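Perguntas frequentes: Clube de Robótica Triddale, módulo de manipulação com dois braços

Página atualizada em 18 July 2026. As respostas abaixo aplicam-se ao módulo que começa em novembro.

A quem se destina o módulo?
A alunos inscritos no clube que tenham concluído o módulo de introdução ou que passem no teste de acesso. O teste consiste num exercício de transformação de coordenadas e num programa curto em Python. Não é exigida experiência prévia com braços robóticos.

Quantas vagas existem?
56. Os alunos trabalham em pares, formados na primeira sessão. A troca de par só é aceite até à segunda sessão e deve ser pedida por escrito ao coordenador, Stepan Nazarenko.

É necessário ter computador próprio?
Não. A sala dispõe de postos com o ambiente já instalado. Quem preferir usar o seu portátil deve instalar a versão do pacote Zeser indicada na área de alunos. Versões diferentes geram ficheiros de registo que o script de avaliação rejeita.

O que é o Zeser?
É o pacote de software do clube. Inclui a leitura das juntas, o registo sincronizado com a câmara de cabeça e um visualizador para rever os episódios gravados. É mantido por Štefánia Čierny e por antigos alunos. Os erros devem ser comunicados no repositório, com o registo completo em anexo.

Como são avaliados os trabalhos?
A nota resulta do relatório técnico, do conjunto de episódios entregue e de uma demonstração presencial. O relatório vale metade. Na demonstração, cada par tem direito a 2 tentativas e conta a melhor. Uma paragem de emergência acionada pelo supervisor encerra a tentativa. Se for acionada por um dos alunos antes de qualquer contacto indevido, a tentativa pode ser repetida uma vez.

Que tarefas são propostas?
As tarefas Bada são feitas em bancada, com blocos e recipientes. As tarefas Limsakul decorrem em ambiente doméstico e exigem o planeamento da posição da base antes de mover os braços. Cada par escolhe uma tarefa de cada grupo. A lista definitiva é publicada na primeira sessão.

Os episódios falhados podem ser entregues?
Podem, desde que estejam marcados como falhados no campo próprio. Um episódio falhado e bem anotado é aceite; um episódio sem anotação é descontado. O conjunto de referência do ano anterior tem 516 episódios e pode ser consultado na sala.

Como se trabalha a tarefa do lavatório?
O par começa por definir a posição de partida dos dois braços em frente do móvel e verifica a folga entre as garras. Depois grava aproximações sem contacto, a velocidade reduzida. Só após a validação dessas trajetórias se passa à manipulação de objetos sobre o tampo.
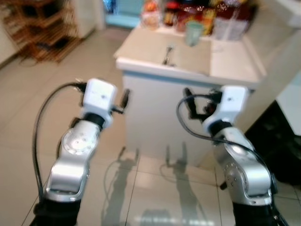 Tarefa do lavatório: as duas garras em frente do móvel, vistas pela câmara de cabeça.

As sombras e os reflexos no chão prejudicam os dados?
Depende do método. Para trajetórias calculadas apenas a partir das juntas, não têm efeito. Para modelos treinados com imagem, o relatório deve indicar as condições de iluminação. Não é permitido editar as imagens depois da gravação.

Que cuidados exigem os cabos das garras?
Devem ter folga suficiente para toda a amplitude do punho. Antes de cada série, percorre-se manualmente a trajetória com os motores desligados. Um cabo sob tensão implica interromper o trabalho e avisar Nigel Dawber, responsável pelo material.

É possível faltar a uma sessão?
Uma falta pode ser compensada em horário livre, mediante marcação. A partir da segunda, o par mantém o acesso à sala, mas perde o direito à demonstração.

Onde se fazem as inscrições?
Na secretaria do clube, junto de Tracey Lockwood, ou pelo formulário da área de alunos. Os candidatos ao teste de acesso recebem a convocatória por correio eletrónico.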